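The Case for Boring Demonstrations

A pair of gloves, a plastic basket, and a person with a gripper in each hand who already knows how this ends. Machine learning has had more glamorous afternoons.

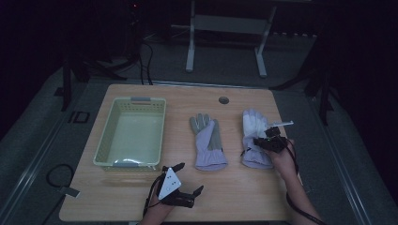

Anyone who has folded a towel has all the data needed, according to one reader who wrote in after my last piece on the subject, and the rest is make-work for people with grants. The same reader went on to ask why we couldn't point the thing at the internet, where human beings have been filming their own hands for years, and let it sort itself out.

I have some sympathy. I spent a good part of August recording demonstrations for a project we called Ukura, and there were moments with a work glove when I would have handed the whole business to the internet and thrown in the glove. But I've come around to the dull position, and I'd like to defend it.

Video of hands tells a machine what hands did. It's a good deal vaguer about how hard they squeezed, or exactly where the fingertips were when the cloth went around a corner. So you give a person the same sort of fingers the machine will have, you track where those fingers go, and you let the person discover how bad life is without a palm. Mine was very bad. I have been picking up gloves since childhood and I was, for the first hour, outclassed by them.

A glove is a rotten object, from a programmer's point of view. It has a shape only when somebody is wearing it. Pinch the cuff and the fingers swing. Pinch a finger and the cuff drags, catches on the rim of the basket, and folds under itself in a way you will never be able to repeat, should anyone ask you to. Somebody always asks you to.

Our set came to 2,328 demonstrations. When people hear that number they are impressed, and I wish they wouldn't be. Nearly 1,000 of them were the same clean grab from the same comfortable spot, recorded by operators who had gotten good at it and were pleased with themselves, me included. Dasto, the software we used to log it all, gave every one a green check mark. Dasto would have given a green check mark to a sneeze.

The model we trained on that pile was superb at the comfortable spot. Move the basket a hand's width and it reached, with great confidence, for where the basket used to be. I know people who run departments this way.

What helped was a batch of 30. They were ugly. The gloves started crumpled, or one on top of the other, or inside out, and the operator fumbled, let go, backed up and tried again. Our first instinct had been to delete takes like that, on the theory that you shouldn't show a student your mistakes. But a student who has never seen a mistake has no idea what to do the morning after making one, and these machines make them all day long.

So my complaint is with the way this work gets counted. The conference talks are all about volume. Nulteveo, the outfit that lent us our bench time, put a running total on the wall, and within 2 days everyone was recording the easiest thing they could think of. I did it too. You see the number go up and you feel like a industrious person.

I drive an old Honda, and I learned to drive it in an empty parking lot, which taught me steering, and then on a wet hill behind a garbage truck, which taught me the rest in under a minute. I wouldn't skip the parking lot. I also wouldn't spend the whole summer there and tell people about my mileage.

To the reader with the towel: you may be right that one day the internet will be enough. In the meantime, please fold one with two pairs of salad tongs, put it in a basket, and do it again with the basket somewhere else. Send me the ones that went wrong.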